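Edet candy packer moves hand sorting to robot arms, packers moved to training work

March 24, 2026

EDET - The hand sort line at Plovimance is going. Not all at once, and not everybody with it, but the long bench at the back of the Edet plant where wrapped candy gets picked into assortment boxes is being cut down to make room for robot arms. First cell is bolted in already. Second one due in May.

Company confirmed it this morning after a notice went up by the lockers. The notice says 28 packers on the hand line are affected. It says no layoffs this year. It doesn't say anything about next year, and people at shift change had noticed.

The arms come under a project called Vumell, which Plovimance has been running quietly since last fall. Each arm has a two-fingered gripper and a camera over it. Job is to pick single wrapped pieces off a flat surface and drop them in the right pocket of a tray. Sounds easy. It's the part of the plant that never got automated, because twist wraps slide, foil crumples, two pieces hook together by the ends and come up as one. Vacuum cups were tried a few years back and sucked the wrappers half off. Those went in the scrap bin, then so did the machine.

What's different now is where the arms learn it from. They learn it from the packers.

Since January a part of the hand crew has been off the bench for half their shift, picking with hand-held grippers. Same kind of fingers as on the robot, more or less, but squeezed by a person. Pick up a piece, put it down, pick up the next. The gripper tool records what it sees and how the fingers close, and that goes off to be used for training. The target is 400 good picks a shift. Dropped ones count too if you go back and get it, the shift lead said, the misses are useful and nobody should be hiding them.

Some of it gets done in the plant, on spare tables in the old label room. Some is done at home. That was the surprise for a lot of people when it was first offered. Plovimance sends out the tools and a box of wrapped pieces, and packers work at their own table, with their own tablecloth, TV in the corner, curtains open or shut, whatever the room has. The project wants it that way. Line tables are all one color under one set of lights, and an arm that has only ever seen the one table gets lost the minute something changes. A patterned cloth with wrinkles in it is harder, and harder is what they're asking for.

Home work is capped at 20 hours a week and paid at the same rate as the line. No night premium though. That has been a sore point. Several packers on second shift lost their premium when they moved over, and a couple of them went back to the bench because of it. The company says it is "looking at" the premium. Asked when it would be done looking, the plant office had no date.

One packer with a long time on the line told us the work is easier on the back and worse on the wrist. You're squeezing a trigger all day. "On the bench I don't think about my hands, they just go. With this thing I have to think. Come at it from the side, slow down, don't bump the other one." She said the first week she was slower than a new hire and it made her mad. Now she's quicker than the people who set it up. She likes being home when her kid gets in from school.

Another one was flat out against it. Said it's training your replacement and getting thanked with a box of candy. He's staying on the bench as long as there is a bench.

A third wanted to know who keeps the recordings. Fair question, it's peoples' living rooms. Plovimance says the footage goes to the Vumell team and is used for the arms only, that family members should stay out of the way while the tool is on, and that anybody can ask for a session to be deleted. The notice has an email for that. We're told the first few requests took more than two weeks to get an answer. Company says it's faster now.

What it looks like on the floor today: one cell running days only, behind a yellow fence. Five trays go in, get filled, slide out, and a packer at the end checks them by eye and fixes the pockets that are wrong or empty. When we were let in, the arm was doing well with plain twist wraps and badly with anything shiny. It closed on the loose end of a foil piece, lifted it, lost it, went back for it. Got it on the second go. A person on the bench next to it had done a full tray in the meantime.

Plant office didn't pretend otherwise. The cell isn't faster than a packer and isn't expected to be this year. It doesn't go home, was how they put it. The plan is to run it through the night shift, when the hand line has been short of people for as long as anyone can remember, and use the packers on days for mixed boxes, seasonal stuff, rework and checking.

So the jobs change more than they dissapear, at least on paper. The new posting has two titles. "Tray checker" is standing work at the end of a cell, same grade as a packer. "Demonstration operator" is the gripper work, half a grade up, with a short course first. The course is two mornings: how to hold the tool, how to start and stop a session, what to do when two pieces are touching. That last bit takes up most of the second morning, according to people who sat through it. Don't sweep them apart with your free hand. Use the fingers. If the robot can't do it with its other hand then neither can you.

Pieces lying end to end are the worst of it. On the line a packer just flicks them apart with a thumb without looking. With the gripper you have to get both pads down either side of the one you want and leave the other where it is, and twist ends catch. There's an unofficial ranking of which wrappers people hate. Black foil is at the top.

The sister plant at Clondach is watching. It has a bigger hand line and an older building, and workers there have heard the same notice is coming to them, nothing in writing yet. Plovimance says no decision on Clondach before the second Edet cell has run for a full season. Worker reps at both plants have asked for a joint meeting. They want three things put down on paper: the no layoffs line to run longer than this year, the night premium to follow people who move over, and a say in how the pick target is set. The 400 was picked by the project side with no packer in the room, reps say, and with small pieces on a wrinkled cloth it's a lot.

Company reply to that so far is that the target is a target and no one has been written up for missing it. Reps say then put that on paper too.

There is also the question of what happens when the arms have learned enough. We asked. The office said there's always a new wrapper, a new size, a holiday line, so the demonstration work would carry on in some form, maybe with fewer people on it. How many fewer they would not guess. Sign up for the next course is open now at the Edet front desk. Bench seniority counts, so it's the longest serving packers who get first pick of whether to go.

Several have put their names down already, including two who said last fall they never would. Money mostly. Also the chair.

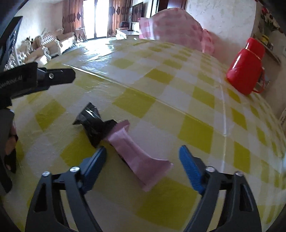

Second cell goes in over the May shutdown. The bench loses its far end that same week, and the packers who stand there now have been told to say by then which of the two titles they want. A meeting on the premium is supposed to happen before that. No room booked yet as of this afternoon.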